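Zitano 2.3 kitchen simulator, reviewed after 100 hours
Posted Apr 18, 2020

We licensed Zitano to test grasp planners before they reach hardware. Installation was clean, the Mistska asset pack loaded without errors, and physics held real time on one workstation. The fault is in contact reporting.

Over 2,568 logged trials, 9 ended with the planner receiving a "grasp confirmed" flag while the finger gap was still at its open value. The flag stays latched until the scene is reset. Any downstream step, including transport at full speed, then runs on false data. On a physical arm we would class that as a safety defect.

Nudach, our own log checker, caught all 9. Zitano's built-in monitor caught none.

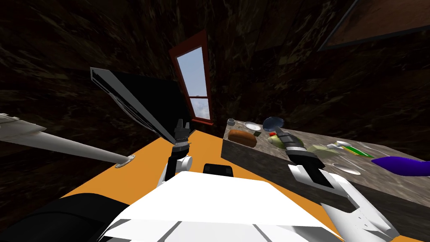

The latch fault is tied to clutter, as far as we can determine. With one object on the counter we could not reproduce it. It needs close neighbors, such as a round fruit beside a frying pan with the finger tips reaching just past both, and a second gripper open and empty elsewhere in the workspace. Disabling contact caching removes the fault and costs frame rate.

Support acknowledged the report and promised a fix for October. Until then, compare the flag against finger position on every cycle. Rendering and asset quality are good. I would not use the contact flag for sign-off.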